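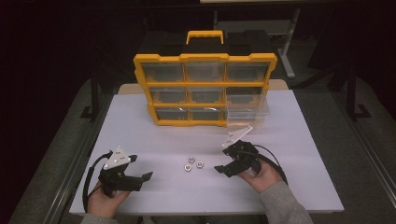 The Kamier 138 is a benchtop torque screwdriver with a stated range suited to M3 and M4 hardware. I bought it to replace a Gulisari preset driver that had drifted out of tolerance, and have used it since August on enclosure work.

**Setup.** The scale is engraved and readable without a loupe. The locking collar needs a firm pull before it turns – stiff at first, less so after a week. Bits are standard quarter-inch hex. The supplied Urura bits are soft, and I rounded two on stainless heads.

**Accuracy.** Pentti Suominen checked it on his Giraldo tester, 100 clicks at mid-scale. Every reading fell inside the published band. After 1,030 fasteners he ran it again and the mean had moved slightly low, still in spec. At the bottom of the scale the click is faint and easy to miss with a fan running.

**Handling.** The grip is wide enough for a gloved hand. The end cap does not spin freely, so long screws are slow going. I run those down with a plain driver and use the Kamier for the last turn.

**Drawbacks.** No case, and the calibration slip lists one test point only. Back the spring off to the lowest mark before storage – the manual mentions this once, on the last page.

Rating: 4 out of 5.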